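Sorting the cleaning drawer

01/03/2021

The drawer under the sink at Brondley had reached the point where it would only open halfway. It measures 459 mm across on the inside, and the runners are rated for far more weight than I had put in it, so the fault was height. Something was standing up at the back and catching the rail.

I emptied the lot and sorted by how often each thing gets used. Daily items go at the front, weekly ones in the middle, and anything that waits for April goes to the shed.

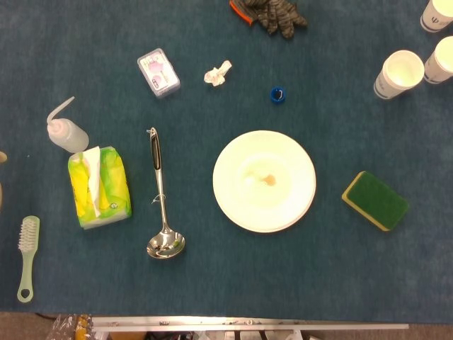
Sponges stay at the front. A scouring pad will take a dried stain off a glazed plate if the plate has soaked first, but I use the yellow side on anything glossy. Scrub brushes with a hole in the handle are better hung up, bristles down, and the same applies to the ladle, which had no business being in there. The hook rail is a Drasau one with a 34 mm spacing, a little tight for a ladle bowl, so I leave every other hook free.

Squeeze bottles with a long nozzle were the real problem. Upright, they foul the rail. On their side, they need the cap done up properly. I have put mine in a shallow tray.

Work gloves have gone to the shed. Paper cups and tissues are now in the cupboard above.

The drawer closes. The left runner still squeaks, and I have 2 replacement screws on order.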